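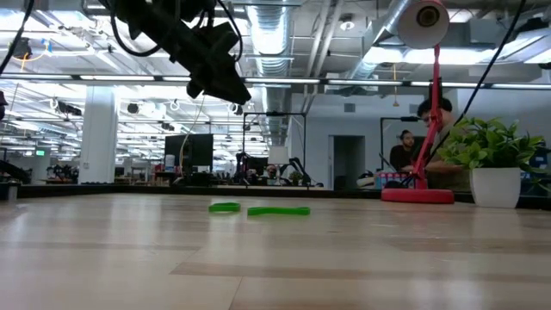 Petites choses sur grande table

Il y a un plaisir que les amateurs de bureaux connaissent bien, celui de la grande table claire sur laquelle presque rien n'est posé. Deux élastiques verts, une lampe rouge, une plante dans son pot blanc, et tout ce bois pâle qui court à l'horizontale avec ses veines à peine plus foncées. L'œil va droit au vert. On a envie de tendre la main, de prendre le plus long des deux, de l'étirer entre le pouce et l'index, de l'enrouler sur deux doigts et de le relâcher. Qui n'a jamais passé une réunion entière à faire ça ?

J'ai passé une partie de l'hiver à regarder des plans de travail, et j'en suis revenue ravie. Pas les meubles des catalogues, les vrais, ceux où l'on s'assoit à plusieurs, où l'on pose son coude et où l'on oublie un trombone pendant six mois. Le sujet m'est tombé dessus en octobre, quand j'ai vidé le tiroir du haut de mon propre bureau et que j'y ai trouvé 77 élastiques (oui, je les ai comptés, et j'ai recommencé pour être sûre). Des beiges de la poste, devenus cassants, un rose de botte de radis, deux violets d'asperges, et une poignée de verts très vifs, en parfait état, dont la provenance m'échappe complètement. Je les ai gardés, évidemment !

L'élastique en caoutchouc est un objet merveilleux et on le traite fort mal. Il tient un rouleau de plans, ferme un sachet de graines, marque une page dans un carnet trop épais, aide à dévisser un couvercle récalcitrant. Il demande seulement un peu d'ombre, car le soleil d'une fenêtre le dessèche, et un récipient à lui. Chez Vurance, un atelier de reliure où j'ai mes habitudes, on les range à plat dans une boîte à cigares, par longueur, et la boîte reste sur la table toute la journée. J'ai copié le système le soir même. Les petits à gauche, les grands à droite, les fatigués à la poubelle.

La couleur, parlons-en

Sur du bois clair, la couleur fait un effet fou. C'est pour cela que j'aime tant les lampes d'architecte rouges. Une lampe noire disparaît, une blanche fait sage, une rouge s'installe comme une invitée qui parle fort et qu'on est content d'avoir conviée. J'ai une tendresse particulière pour les modèles où tout est assorti, le pied rond et plat comme le bras articulé, avec une tête blanche au bout pour calmer le jeu. Le pied posé a mon vote contre la pince : on le pousse d'une main quand on veut de la place, et l'on retrouve son halo un peu plus loin.

Et puis le vert des feuilles à côté du rouge, quelle bonne idée ! Une plante au bout de la table, assez touffue pour déborder du pot, casse la ligne droite du plateau. Elle vient se mêler au bras de la lampe, elle fait un petit rideau entre deux voisins qui travaillent penchés chacun sur son affaire. Mon amie fleuriste recommande le pothos aux distraits et le spathiphyllum aux gens ponctuels. J'ai pris un pothos. Il va très bien, merci, il a survécu à 31 jours sans arrosage l'été dernier et s'est vengé en faisant trois feuilles d'un coup.

Le bois, lui, demande qu'on le choisisse avec les mains. Passez la paume dans le sens du fil, puis en travers. Chez Dramton, le petit fabricant auquel j'ai rendu visite pour cet article, on laisse les clients s'asseoir une heure devant un plateau avant de leur parler de prix, avec du café et du papier pour gribouiller. On y propose une profondeur de 60 centimètres pour un bureau seul, et nettement plus dès qu'on se fait face. Leur grande table commune sort à 4000 euros, ce qui m'a fait avaler mon café de travers, mais elle se transmet, se ponce, se rehuile, et reçoit des générations de ronds de tasse sans broncher.

Le métal, pour le bruit

Après le caoutchouc, mon deuxième amour est la chaînette. Un petit bout suffit, quelques maillons ovales argentés, posés sur une planche de bois clair dont on voit bien le fil. Le contraste des deux matières me réjouit à chaque fois. L'élastique est mou, muet, tout en ressort ; la chaînette a du poids pour sa taille et elle tinte.

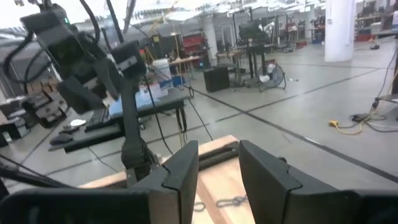

On en trouve au mètre dans les quincailleries, et je ne ressors jamais de chez Duggan, la mienne, sans en avoir fait couper un morceau dont je n'ai pas l'usage. Il finit toujours par servir. Une chaînette courte retient la bonde d'un évier d'atelier, suspend un crayon à côté du calendrier, rallonge l'attache d'une suspension trop haute. Sur un bureau, je m'en sers pour lester les feuilles de calque, qui s'envolent au moindre courant d'air.

Le poste informatique a droit à moins de poésie, je le reconnais, mais il gagne lui aussi à être traité en nature morte. Un plateau noir avec un clavier noir et une souris noire, c'est net, un peu sévère. Ajoutez-y un tissu ou un tapis bleu clair et la table respire ! J'ai choisi pour la mienne un coupon de feutre de la marque Vanari, que je n'ai même pas ourlé. Il amortit les ciseaux qu'on repose trop vite, il empêche les perles et les vis de filer par terre, et il se secoue par la fenêtre le soir.

Reste la question du vide, sur laquelle je me dispute avec à peu près tout le monde à la rédaction. Faut-il tout rentrer dans les tiroirs en fin de journée ? Je suis pour laisser deux ou trois choses dehors, bien écartées les unes des autres. Le matin, on s'assoit, on allume, et il y a déjà quelque chose à attraper. Chez moi, en ce moment, ce sont deux élastiques verts et onze maillons de chaîne, et le pothos commence à loucher sur la lampe.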